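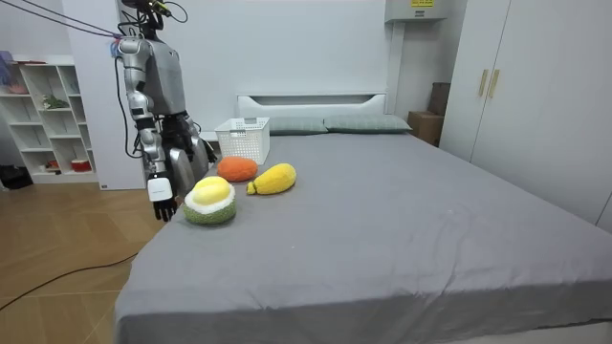

4. Setting up the bedroom pick-up routine

This section is for owners of the Bramidum two-arm robot with the Home Tidy package from Imitz. It explains how to prepare the bed and the room, how to teach the objects, and how to start the first run. Please finish Section 3 (Power and network) before you continue. The status light on the base must be steady green.

4.1 What you need

- The robot, with both hands mounted and the wrist modules locked
- The hand controller, charged
- A basket with an open top. A light plastic basket with a grid pattern on the sides works well
- Soft objects for teaching. Plush toys are the best choice for a first run
- A fitted or flat sheet in one plain color

Do not teach with hard or breakable objects before you have completed Section 6 (Grip force).

4.2 Preparing the bed

1. Pull the sheet flat over the whole mattress. Small creases are no problem. Big folds can be read by the system as objects, and then the hand will try to pick them up.

2. Push the pillows back against the headboard. They can stay on the bed during the routine. Plendetti, the recognition software, treats everything that touches the headboard as furniture.

3. Put the basket on the bed, near the headboard, on the same side as the robot. Leave one hand width of free space between the basket and the nearest toy.

4. Put the toys in a loose group at the robot's end of the bed. For the first run we recommend 3 toys with clearly different colors. They may stand close to each other, but they should not lie on top of each other.

Note: A gray sheet gives good contrast with most toys. If your toys are gray too, please change the sheet. Patterned sheets are not supported in this version.

4.3 Placing the robot

1. Bring the robot to the short distance position beside the bed. With the arm hanging down, the fingers must point to the floor and stay free of the mattress edge.

2. Check that the base stands level. Wooden floors and tiles are fine. On thick carpet, use the base plate (sold separately, order name Tan).

3. Lock the 2 rear wheels. You will hear a click from each one.

4. Raise the front arm slowly with the hand controller and look at the cable bundle on its outer side. The bundle should make a soft loop and never be tight. If it becomes tight before the arm is level with the shoulder, loosen the upper clip and give it more length.

5. Do the same with the other arm.

6. Lay the floor cable flat, with a loose curve. Keep it away from the place where people walk to the wardrobe or to the door.

CAUTION: Never pass the floor cable under the base. The weight of the robot can damage the cable, and the damage is not visible from outside.

CAUTION: Keep the doors of wardrobes and cabinets closed during the routine. An open door changes the shape of the room for the sensors, and the robot will stop with message B-PATH.

Note: Shelves, boxes and other things that stand next to the bed do not need to be removed. They only need to be outside the reach of both arms. To check this, choose Show reach on the controller and let the robot make the slow circle.

4.4 Teaching the objects

1. On the controller, choose Teach, then New object.

2. Type a name. Short names are better, for example "durian" or "orange toy". The name is only for you, the robot does not use it to find the object.

3. Step back from the bed and press Scan. The robot must have a free view of the object, so please do not lean over it.

4. Turn the object a half turn and press Scan again. Objects with a different top and bottom, like a toy with a green base and a pale yellow top, need 2 more scans lying on the side.

5. Choose the hand which should pick it. If you are not sure, leave it on Auto.

6. Press Save and repeat for the next object.

The memory has space for over 700 scans. Old scans can be deleted under Teach, Manage.

Note: Round toys without handles or edges are picked from above with all fingers. Long toys are picked across the middle. If a long toy slips out at one end, open its entry and move the grip point a little toward the heavier side.

4.5 First run

1. Check that no person and no pet is on the bed or within reach of the arms.

2. Hold the controller in your hand. The red button stops both arms at any time.

3. Choose Run, Slow. Do not use Normal for the first run - the button is gray until one slow run has been finished.

4. The robot will choose the nearest toy first. Watch how the hand closes. The fingers should press into the soft material only a little.

5. When all toys are in the basket, both arms go back to the hanging position and the controller shows DONE.

CAUTION: After pressing the red button, the hand keeps holding the object. Do not pull it out. Choose Release and wait until the fingers are fully open.

4.6 If something does not work

The arm stops above the toy and does not go down.
The toy is too near to another one. Move them apart and press Continue.

The hand picks up the sheet together with the toy.
The sheet is too loose. Tuck it in at the robot's side of the bed, or raise the pick height by one step.

The robot says it cannot find the basket.
Check that the opening is not covered by a pillow. If you changed the basket, you must teach the new one under Teach, Container.

The controller shows B-CABLE.
One of the cables is stretched. Turn the power off first and then check the clips at the shoulder and the elbow.

For messages that are not listed, see the table in Section 9.

Manual revision: 19 Nov 2025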